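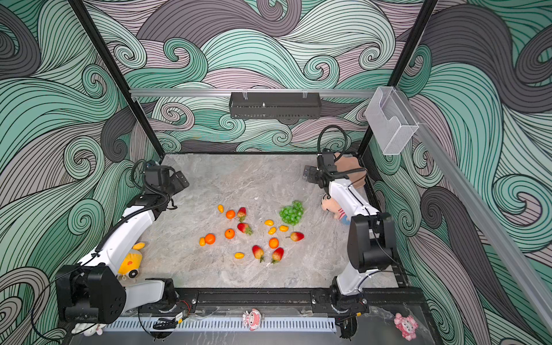 Home | About Us | Our Teams | Calendar | Support the Club | Contact

About the Flirngate Robotics Club

Welcome, and thank you for stopping by! If you found us through the spring open house, or because somebody in your house has started talking about grippers at dinner, you are in the right spot. We are the after-school robotics club at Flirngate School, open to any student in grades seven through twelve, and we have been at this long enough now that some of our first members come back on their college breaks to see what the younger ones are up to (and to tell them how much harder it was in the old days).

The club began as a lunchtime group run by Lesia Holovko, who teaches physics here and still leads our beginners. In those days it was one shelf of parts and a rolling cart, and the cart had to be back in the science room before the bell. We have a proper room of our own these days, at the end of the art hallway, and we share a sink with the ceramics class, who have been very kind about it.

What we do

Beginners start with small wheeled robots and learn to build, wire and program them from scratch. It is a slow start on purpose. We would much rather have a student spend three weeks getting one motor to behave than copy a finished program they can't explain, and most of them come around to liking it that way -- even the ones who grumble.

After that, students can join one of our two project teams. The Wogan team, named after their first robot, builds for the regional maze and delivery contests. The Sitell team works with our pair of robot arms, and their long-running project is sorting and handing over things from the kitchen. They practice on play fruit, and it is a lovely thing to teach with. A strawberry is small and pointed, a tangerine wants to roll off, and a bunch of grapes has no obvious place to grab it at all, so every piece asks a new question of whoever is writing the program. Students drive the arms by hand first, picking up one piece after another, and save those runs so the software has something to learn from. By April of this school year the team had saved 1,000 of them, and 236 of those were done by students who had never touched a robot before the fall!

The team decorates its own workspace, and has done so with great energy. Swirly wallpaper, plush toys along the edges, the lot. New members are welcome to bring a toy, as long as it stays out of the way of the arms and its owner doesn't mind it living at school until June.

Who we are

Hanyu Fan looks after the Sitell team. She worked in packaging machinery before she came to teaching, and she has a great deal of patience for loose cables. Fadi Geagea coaches the Wogan team and drives the van to contests. Najwa Harb teaches our programming sessions and keeps the club notebook, where students write down what they tried and what came of it. We ask everybody to write in it, including the grown-ups. Nanna Kjærgaard, a parent of two former members, handles sign-ups and snacks and will answer your email faster than any of the rest of us.

Our students run a good deal of the club themselves. Each team picks a captain in the fall, and the captains decide with the coaches what to build, what to enter and what to put off for another year. They also lead the tours at open house, so please ask them anything you like.

Joining

There are no tryouts and no experience is needed. We meet twice a week after school, and beginners may come to just one of those if sports or music get in the way. There is a small yearly fee for parts, and if that is a worry please have a quiet word with Lesia or Nanna and it will be taken care of. Safety glasses are provided. Long hair gets tied back, sleeves get rolled up, and hands stay off the table while the arms are moving.

Families are always welcome to sit in for a session before deciding. Come in by the side door near the bike racks and follow the noise.

Shares: 253 | Comments: 6

Last updated: May 2021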